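Arm in the practice kitchen: what happens to our setup hours?

vitalii_d
Posted May 31, 2022
Hello all. I work at Orovell, in the group that prepares the practice kitchens. Before, two of us set and cleared every counter by hand. Now the arm does part of the handling, and I stand next to it and write down what it did. My hours are the same, but my job is different, and I would like to know how it is in other places.

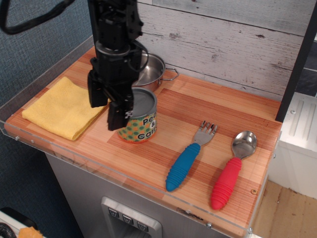
Orovell — Practice Kitchens and Handling, Day Group

The can is the item we discuss most. With the towel I have few worries, but a can needs the fingers to come down in the correct place. I used to put out 56 items in a shift and did not think about it. Now I think about each one, and I am more tired when I go home.

curstead_yvette
We had the same change at Curstead. My pay did not move but my title did, and I now train new people. I like it better. My back likes it better too.

amritD
Yvette, you were lucky. In our building the group went from 10 people to 6 in one year. They called it "natural" because people left and were not replaced. Vitalii, please ask now, in writing, who gets the free hours.

vitalii_d
Amrit, I asked in the meeting. The answer was that there are no free hours yet, and this is true for the moment. The slow part is the reach. I keep one hand near the stop button and wait until the fingers are at the can.
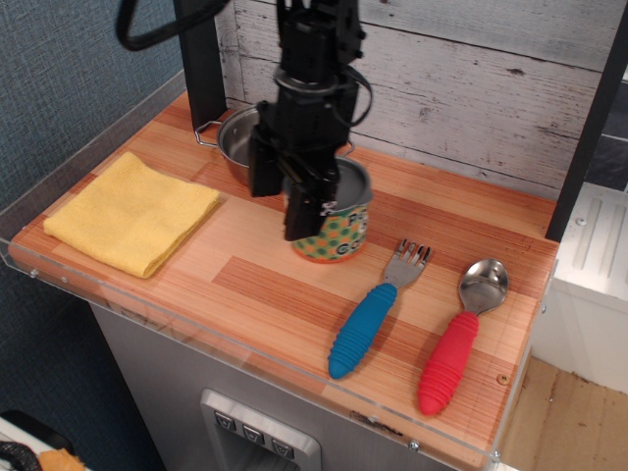
So for me it is mostly waiting and watching. Manon, who shares my shift, enjoys this and says she notices more than before. I feel that I am losing the speed in my hands.

themis_s
I don't agree that watching is lesser work. You know when a grip is bad before the log knows it. Ask them to pay for that.

amritD
Themis, "ask them to pay" is easy to write. Who has got it?

curstead_yvette
I did, but only after 2 requests and a long wait until September.

vitalii_d
Thank you. I will write the request this week and post the reply here.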